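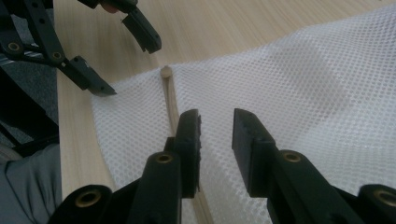
文｜Clisell 特约撰稿人　2020年6月28日

我一直以为池塘是干净的。我说的干净，是指气候意义上的干净：一池水，几只鸭子，边上种点菖蒲，怎么看都跟温室气体扯不上关系吧？所以当 Kondix 的一位研究员在电话里跟我说“我最近五年都在数池塘冒出来的泡泡”时，我第一反应是，这活儿我也想干。

聊了两个多小时之后，我收回这句话（至少收回一半）。

她所在的 Kondix 是个不大的野外监测小组，专门做小型水体的甲烷排放，湖泊和大水库都归别人管，他们只盯面积小的：鱼塘、灌溉塘、小区景观池、废弃的采砂坑。项目名字叫 Flerkier，她说起名字的时候笑了，说是当年申请书截稿前一晚随便凑的几个音，后来印在所有标签纸上，想改也改不掉了。她不太愿意让我写她的名字，理由是“这是大家一起泡在水里泡出来的”，我就照办。

先问最笨的问题：池塘为什么会排甲烷？

“因为底下没有氧气呀，”她说，“树叶、饲料渣、死掉的藻，全沉到塘底，烂在淤泥里。有氧的时候，微生物把它们变成二氧化碳；没氧的时候，另外一拨微生物接手，产出来的就是甲烷。水越浅，甲烷越容易一路冲到水面上来，中间来不及被氧化掉。”

我说那深一点的湖反而好一些？她说一般是这样，深水区的气泡要走很长的路，路上会溶掉一部分，溶掉的又会被水里另一类专吃甲烷的细菌吃掉。“浅塘就没这个缓冲。你蹲在边上看，咕嘟，咕嘟，就上来了。”她还专门给我学了一下那个声音，学得很像。

甲烷这东西大家都听说过，在大气里待的时间比二氧化碳短得多，可是吸热的本事强很多，按一百年算也要强二十多倍。单个池塘当然微不足道，问题在于它们多，而且很多地图上根本没有。她说他们刚开始选点的时候用的是现成的水体图层，结果开车到村里一看，图上画了一个塘，实地有一串。

Flerkier 现在一共跟踪115个塘。我问这个数是怎么定的，有没有什么统计上的讲究，她想了一下，说讲究是有的，原计划比这个多，后来有的填平盖了停车场，有的换了承包人，新承包人不让进，就剩这些。“做野外就是这样，你的样本会自己跑掉。”

那泡泡到底怎么数？我脑子里想的是有人拿着计数器坐在小板凳上。她说差得不算太远。最基本的办法是在水面上扣一个倒置的漏斗，上面接一根带刻度的管子，气泡冒上来就被收进管子里，隔一段时间去读一次体积，抽一点气样回去测浓度。另外还有漂浮箱，罩在水面上，看箱子里的甲烷浓度涨得多快，这个主要测不靠气泡、慢慢扩散出来的那部分。

“漏斗看着土，但是便宜，坏了自己就能修。我们也试过带传感器的自动款，数据漂亮得不得了，放下去第三周被一只大鹅啄穿了。”

到去年12月为止，他们攒了2,618条有效记录。我说哇，好多！她说不多，这个数字她做梦都能背出来，背后还有一大堆作废的：漏斗翻了的，管子漏气的，标签被雨水泡成一团认不出编号的。有一次整整一批样品瓶的胶塞老化了，测出来全跟空气一个样，组里沉默了一下午。

我问她最意外的发现是什么。她没有马上回答，先去倒了杯水（我听见水壶的声音了），回来说，是气泡这件事太不均匀了。同一个塘，东边一个漏斗几天收不到一毫升，西边隔几步路的那个就满了。时间上也一样，大部分时候风平浪静，忽然来一次气压下降，塘底憋着的气一下子全放出来。有一个塘，全年气泡排放的59%集中在夏天几次低压天气里。“你要是刚好那几天没去，你就会写一篇论文说这个塘很乖。”

这话我记了下来，觉得很多领域都用得上。

她接着说，这也是为什么他们对那种“测一次就推算全年”的做法特别头疼。不能怪做的人，经费就那么多，跑一趟不容易。可是推算出来的数会进到更大的估算里去，再往上一层，就没人记得底下是一个晴天的上午量的了。
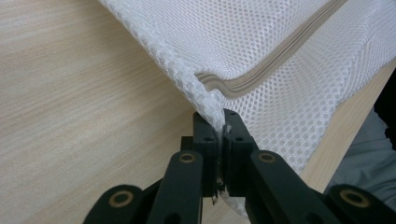
那么，能做点什么？

说到这里她的语速明显快了，看得出来（听得出来）这是她更想聊的部分。

她说首先是别往塘里倒东西。听起来像小学墙上的标语对不对？但肥料流进去，藻类疯长，藻一死就沉底，等于给产甲烷的那帮微生物送外卖。他们比较过同一片区域的塘，周边农田施肥多、又没有草带隔开的，排放普遍偏高。塘边留几米宽的草和灌木，能拦下来不少。

“我跟村里人从来不讲甲烷，”她说，“我讲水臭不臭，讲鱼翻不翻塘。富营养的塘，夏天凌晨缺氧，鱼全浮头，他们比我着急。这两件事底下是同一个原因，所以办法也差不多是同一套。”

第二个是清淤，这个就复杂了。淤泥挖掉，塘里的有机质少了，往后几年排放会降；可是挖的那几天搅得天翻地覆，憋在泥里的气全出来，挖出来的泥堆在岸上怎么处理又是一笔账。她不愿意给一个简单的结论，说目前他们手里清过淤又有前后数据的塘太少，再等等看。我追问了两次，她都没松口。好吧，尊重！

第三个是增氧。养鱼的塘本来就开增氧机，有人就问，那是不是多开一会儿甲烷就没了？她说水里氧气多，确实能帮着把溶解的甲烷氧化掉一部分，但增氧机同时也在搅水，搅水会把气体往外赶，电也是要烧的。机器装在哪个位置、什么时候开，差别很大。他们打算明年在 Bang 的几个养殖塘里专门做这个，那边愿意把开机时间交给他们排。

我顺口问了一句，城市里的景观池呢，我家楼下就有一个。她问我多深，我说不知道，大概没过膝盖。她问有没有人打捞落叶，我说秋天好像没有。她“哦”了一声。那个“哦”很长。

关于钱，关于冬天

我问一个塘测一年要多少钱，她说光耗材的话不贵，一个自制漏斗的材料费比一顿火锅便宜，贵的是人和车。小组固定的就几个人，每次出去要背浮箱、气瓶、采样管，还有一条总是漏气的橡皮船。她们算过，去最远的那组塘，来回一次开车1,000公里，路上还得住一晚。她自己也觉得别扭：为了测甲烷，烧这么多汽油。后来改成两组点合并跑，少去几趟，每趟多待两天。

冬天也得去。很多人以为天冷了塘就歇了，其实塘底的微生物只是慢下来。结冰的塘更有意思，气泡上来被冻在冰里，一层一层的白色圆片，她说漂亮得很。等到开春化冰，那一层攒着的气几天之内就放掉。所以化冰那几天是全组最紧张的时候，天天看天气预报，谁也不许请假。

“有一年预报说还要冷一周，我们就放心地去洗车、睡觉，第二天早上看塘边住户发来的消息，冰没了。”

后来怎么办的？没怎么办，那一年那个塘的春季数据就是空着的，表格里一格灰色。她说她坚持不用模型去补它，就让它灰着，谁用这份数据谁看得见。

最后我问，如果有人看完想帮忙，能做什么。她说最缺的其实是塘的历史：哪年挖的，挖之前是什么，养过什么鱼，干过底没有。这些东西卫星看不出来，只有住在边上的人知道。Flerkier 有一张很短的表，填完五分钟，手写拍下来发过去也行。

挂电话之后我下楼去看了看我们小区那个池子。蹲了二十分钟，看到三个泡泡，也可能是鱼。我准备把表填了。

联系我们　投稿与转载　© 2020 Clisell 版权所有　返回顶部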